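Looking after the Tranton two-arm cell: speaker notes
Slot 4, maintenance track, Clorkatico
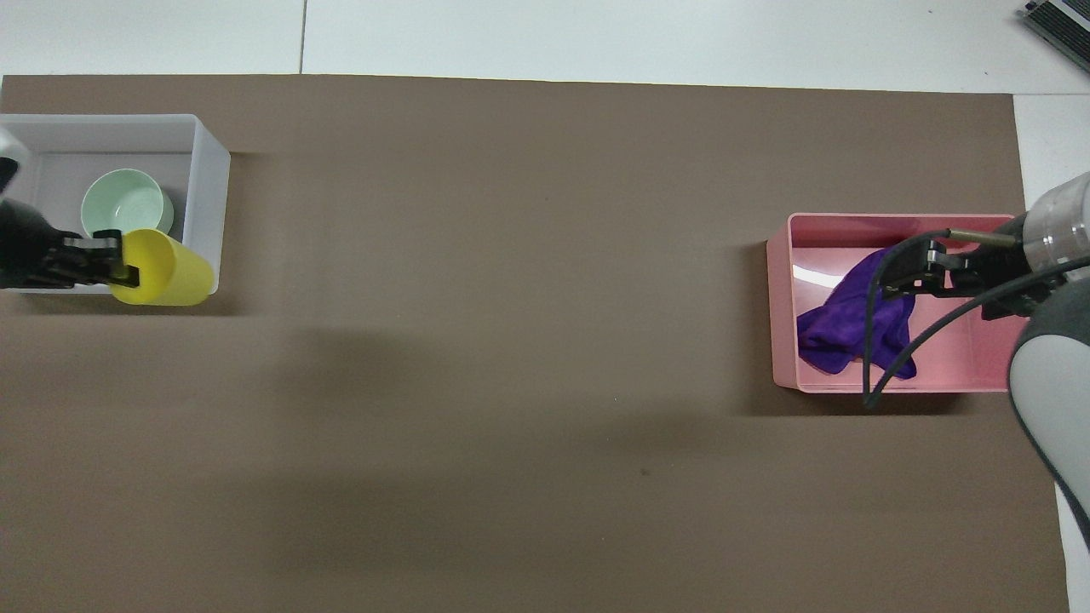
How often do the gripper fingers need checking?
Every 800 cycles, or at the start of a shift if the count has been lost.

Open with the layout. Two arms, a bin on each side, brown paper mat between them. The mat is a consumable. Replace it when it creases, then re-run the table height check. Both bins are open-topped and plastic: white on the left, pink on the right.

Finger check. Close on the 56 mm gauge block and read the position back. Log the value even when it is in range. Mention the Buzatu cell, where the log was kept on paper and went missing twice.

Cables. Point out the thin black cable looping from the right gripper across the front of the pink bin. Loops of this sort are what we inspect first. Move the wrist slowly through its full range at low speed and watch for snagging on the bin rim. Renew ties at 2125 hours.

Soft items. Cloth, such as the purple towel, sheds lint into the finger slides. Brush out dry. No oil. Preradora supply the brush; order code on the handout.

Restart. Home left arm, then right. Run 100 empty cycles with the bins removed. Refit bins, load one cup and one cloth, run at half speed.

Pause for questions on cables. Skip the grease slide if past 11.40.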